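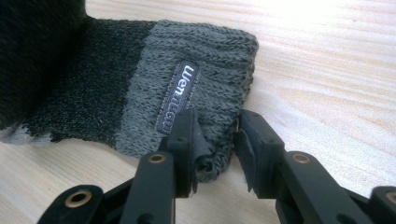 Hirard Newsdesk

Stirkeck has started side-by-side trials of two-finger grippers at its Hirard workshop, and socks are giving the test crew more trouble than anything else on the list.

The company wants to pick one gripper by November for a laundry sorting cell it is building with Kozan, the arm maker. Three designs are in the running. All three get the same job: pinch a knit cuff off a flat wood tabletop, lift, hold for 10 seconds, let go. Then again. Each design has to get through 3000 picks before it is scored.

No arm involved yet. For this round the grippers are on hand-held tools with a camera looking down past the fingers, so an operator does the reaching and the grip gets judged on its own. Arm tests come after.

Thick ribbed cuffs are the good news. Black linked fingers with dark rubbery pads can close on the edge and pull up a small fold of gray knit between the tips, and a fold is what the crew wants. Smooth dress socks are worse. The pads slide over the top and come up with nothing, or grab both layers when only one was called for.

Pad wear is the other headache. Edges curl and fray, and a loose flap can snag on fuzzy yarn at release. Stirkeck is swapping pads every 12 hours of use for now and says that is to often for a plant running two shifts. A stiffer pad from Drorneo is due in the workshop next, it costs more but the supplier says it should last longer. No numbers on that yet.

Cameras are being compared as well. Dark knit on pale wood is easy enough to pick out, glare off the tabletop less so. Two of the cameras in the trial lose the edge of a light gray sock when the bright patch lands next to it. Crew has tried turning the lamps down, which helped with the glare and then made the black socks hard to read. Ribbing and sewn-on labels show up fine on all of them up close. The label may end up being used to tell which way round a sock is lying, though that work has not started.

Scores so far have not been released. Stirkeck would only say that one of the three designs is well behind on thin fabric and might be dropped early.

Next up: towels and gloves, then a mixed bin with 6 kinds of garment. The first runs on a Kozan arm are planned for after the bin test, with the same pads and the same camera position so that results can be compared with the hand-held ones. Kozan is suppling the controller for that stage.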